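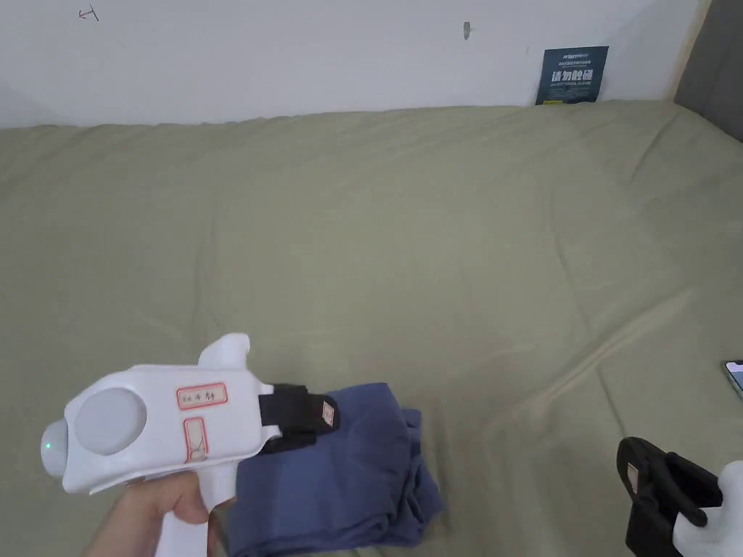
I came to the Umuler hand grippers from years of steering arms with a joystick, so I was ready to be grumpy about them. The idea is that you do the job yourself, one gripper in each fist, and the robot learns from your goes at it. Folding is what I wanted it to learn, and a bit of blue cloth on a sage-green bed sheet turned out to be a lovely place to begin – plenty of room, and wrinkles enough in the sheet to keep things true to life. The pistol-style handle suits my small hands, and the little green light on the nose is easy to spot while you work.

My colleague Triin Kļaviņa managed 20 folds before tea on her first go, bless her, and I was happy with seven. Pulling a garment taut between the two black jaws takes some getting used to, as you do miss your fingertips, but by the second afternoon I was rather enjoying myself!
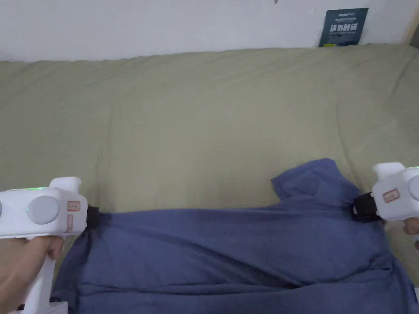
What I'd change

A lighter body, please, and a softer squeeze. My wrists were grumbling after around six minutes without a rest.

Ieva Kairys, Ovgate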